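Kistthorpe Residents' Handbook: Household Guidance
Sheet 2 — Care of Shared Wooden Tables
Revised December 2022

This sheet applies to the timber tables in the common rooms at Kistthorpe and may be of use to residents with similar furniture in their own units. A softwood top marks easily, and most of the damage reported to the housekeeping office is the result of everyday items being left standing in one spot. The measures set out below take very little time.

Bottles and drinking water

Large water bottles should be stood towards the end of the table, well clear of the area where people eat and write. Before a bottle is set down, its base should be wiped with a dry tea towel, paying attention to the moulded ridges, where drips collect. Residents are asked to lift bottles when moving them. Dragging a full bottle will leave a track in the finish, and this cannot be polished out.

Where a small device such as a security camera shares the table with drinking water, a gap should be left between the two, and its lens should face away from the direction of pouring. Any spill must be blotted at once, working along the grain. 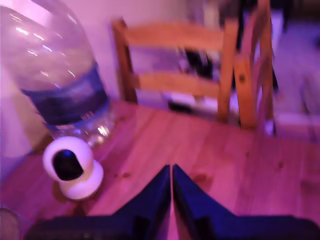

Mugs and heat marks

Mugs account for the greater part of the white rings treated each year. A ring of this kind is moisture trapped beneath the finish and will often respond to gentle treatment. Place a folded cotton cloth over the mark and press with a warm, dry iron for a few seconds at a time, checking between each pass. If the mark has not faded after several attempts, allow the surface to rest overnight before trying again. Dark rings indicate that moisture has reached the wood itself, and these should be referred to the housekeeping office.

Coasters are kept in the sideboard drawer. A mug with a thick rim and a rounded handle is the preferred pattern for common rooms, as it chips less readily than fine china. Handles should be turned inward from the table edge when a mug is put down.
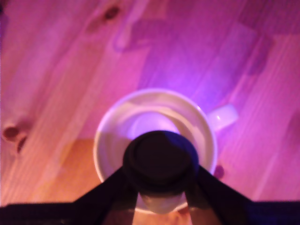

White mug on a light timber tabletop.

Keeping small items together

Pens, pencils and markers are best kept upright in a wicker basket or a plain cardboard box at one end of the table. Markers should be capped and checked monthly; a leaking marker will stain bare pine permanently. Felt pads may be glued beneath a basket if the weave is rough.

Coffee beans should be held in a clear container with a close-fitting lid, with the scoop stored inside. Choose a position out of direct sun, and refill only when the container has been emptied, washed and fully dried. Adding fresh beans to old ones carries stale oils forward.

Round tins are convenient for small goods, but their rims can rust and mark the wood. They should be stood on something flat — a boxed game serves perfectly well — and never directly on a surface that has just been wiped. A globe or other ornament on a metal stand should be lifted by the stand when dusting. A soft, dry brush is suitable for a cork-like surface; water and spray polish are not.
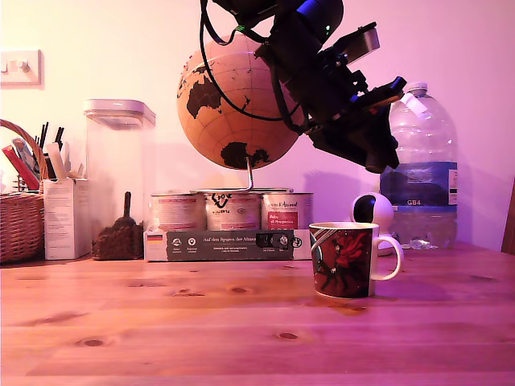 Tarek Rawashdeh writes that he has found a length of cork shelf liner under the tins to be just as effective as a box, and a good deal easier to shake out over the sink. He adds that the liner should be cut slightly smaller than the group of tins so that crumbs do not gather along its edge, and he asks whether the same material would be suitable beneath a pen basket.

The office has no objection to cork liner in either position, provided it is laid loose. Adhesive-backed products should not be used on any common room table, as the residue requires solvent to remove and the solvent will dull the finish.

Waxing

Tables are waxed each November. Residents who wish to wax their own furniture may borrow cloths and a tin of paste wax from the office. Apply sparingly, leave for the period stated on the tin, and buff along the grain with a clean cloth. Tables should be kept clear until the following morning.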